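Sadadby Hand Kit: Paid Testers Wanted
Posted 21/06/2023
Closes when we have enough of you

Sollano makes the Sadadby, a pair of hand-held grippers you squeeze and move around while a robot, some time later, is expected to have learned something from it. The second version of the kit goes on sale in January. Before then we would like it to be used by people who did not design it, because the people who did design it have stopped noticing where it pinches.

We are looking for testers to come to our workshop and do ordinary chores with a gripper in each hand. Folding towels. Putting caps on markers. Moving a cup from one place to a slightly different place. If your friends ask what you did all day, we suggest having an answer ready.

What the work is

A session runs three hours with two breaks. You stand at a table, put on the kit, and work through a list of short tasks. Each one is recorded. Some you will do once. One of them, which involves a zipper, you will do until you have opinions about zippers. At the end you fill out a form and then talk to Dorin Sima for fifteen minutes about everything you left off the form.

Dorin runs the test program and wrote a good part of the manual. You may criticize the manual. He will write it down in a very even hand.

You would be testing:
The grip and trigger, over a full session and with both hands
The setup guide, read cold, with no help from us for the first 20 minutes
The sounds the kit makes, which our office has voted to keep and our office may be wrong
The charging dock, code name Skadby, which has its own form

What we pay

$108 per session, paid the same week, plus parking. Testers who finish the whole program of six sessions get a bonus and first refusal on a kit at the staff price. The kit's list price is $3,088, so this is a more serious offer than the tote bag, which you also get.

Who we want

Adults with two working hands and a free weekday morning or afternoon. Left-handed people, please apply in large numbers. We have been designing for you mainly by imagination. Same goes for anyone with very small hands, very large hands, long fingernails, or arthritis mild enough that a few hours of gripping is merely annoying. If it is worse than that, please sit this one out and write to us anyway.

You do not need to know anything about robots. If you know a great deal about robots, you may still apply, but you will be asked to follow the guide as written and to keep your sighs off the recording.

We can't take employees of companies that sell competing kits. The last one was very pleasant and asked a lot of questions about the battery.

What we record

The kit records its own movement and a view of the table, and the session is also recorded from head height. Voices are picked up. We use the recordings to improve the product and to train the demo robots in our workshop. You will sign a release before the first session, and it's two pages in normal-sized type. If you change your mind within 30 days, we delete your sessions and you keep the money.

Getting here

The workshop is on the ground floor of the Kemppainen building, through the loading entrance. The front entrance belongs to a dental lab, and they have asked us to mention this. Wear closed shoes and sleeves that push up.

How to apply

Email Gizella Dobos at the testers address with your name, your free half days, and which hand you write with. No resume. She answers everybody, usually within a week, and she will ask you to measure your palm.

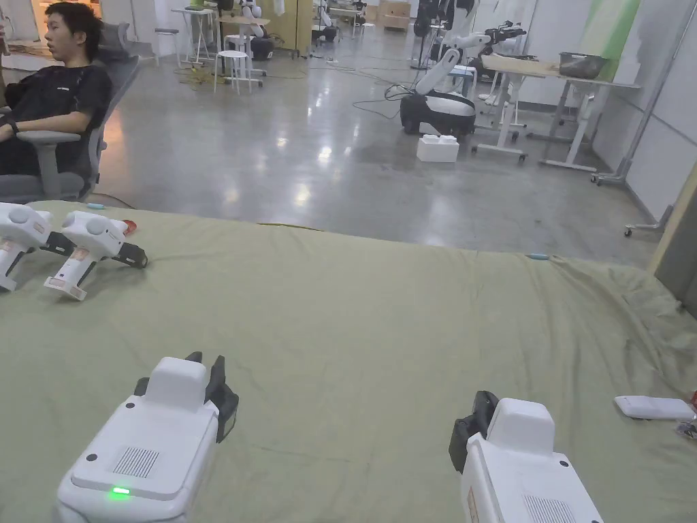
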